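Início | Passeios | Visitas | Contacto

Leitura: 2 min

Fomos em abril à feira de Dronusthorpe, e que bela tarde, embora a fila do pão doce desse a volta ao coreto! Provei o queijo da Tabrizi (levei logo 400 gramas para casa) e ainda subi os 276 degraus da torre, devagarinho, a conversar com toda a gente.
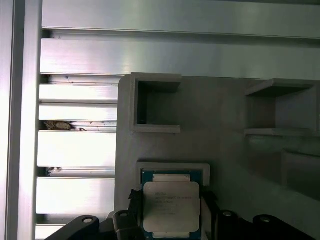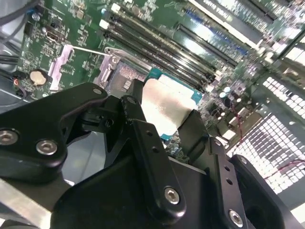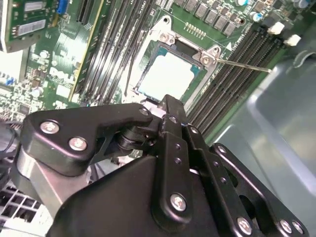

Fotos: arquivo Tredolden

À saída comprei 6 frascos de mel e cheguei ao autocarro mesmo a tempo, cansada e muito contente.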